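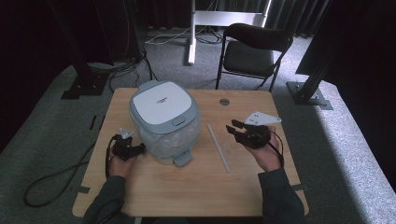 4.2 Lids, rims and front closures

The household inventory in Prillthorpe recorded 209 containers used for dry food in 30 kitchens. Section 4.1 reported on where these containers were kept. This section considers how they are closed, and what the closure asks of the person who opens the container on a table or counter.

Closures were sorted into three groups. The first group consists of lids that are pressed on or lifted off by hand and have no moving part. The second consists of screw lids. The third, which is the main concern of this section, consists of lids set in or joined to a rim and released by a button, tab or catch at the front. Containers in this group were usually placed with the closure facing the user, and respondents tended to describe that side as the front even when the body of the container was otherwise the same all the way around.

Figure 3 shows a container with a front button on a light wooden table. The lid is white and the surrounding rim is a pale blue-gray. A small oval button of similar color extends from the front edge of the rim, and a further tab is found lower on the body. Two features are relevant to the present discussion. First, the button and tab differ in color from the white lid, so that they can be told apart from it at a glance. Second, the body is translucent and frosted. Pale contents can be made out through it, but printed text, where present, is on the lid. A container of this type therefore gives different information depending on whether it is seen from above or from the side.

The position of the closure also affects where a container can be stored. In the Prillthorpe kitchens, larger containers with a front button were most often kept on an open counter or on a shelf at waist height. When they were kept in deep cupboards, respondents reported taking them out fully before opening them. Containers holding less than 900 milliliters were handled differently. They were commonly picked up with one hand and opened with the other, and the direction in which the closure faced on the shelf was of little importance to their owners.

Some households disliked closures with a lower tab in addition to an upper button. The most frequent complaint concerned cleaning, as flour and fine grain collect in the gap around a moving part. A smaller number of respondents said that guests and older relatives tried the wrong part first. No such complaint was made about screw lids, although these were criticized for becoming stiff. The Odovach survey, carried out with the same form in September, produced a similar pattern of comments but included fewer large containers.

The table itself deserves brief mention. Opening a front-closing container requires clear space on the near side, and small items left there tend to be moved before the lid is released. In Figure 3 a thin white plastic rod lies diagonally beside the container. Objects of comparable size, such as chopsticks, straws and spoon handles, were listed by respondents among the things most often found next to food containers at the time of use. Their effect on placement is taken up in Section 4.3.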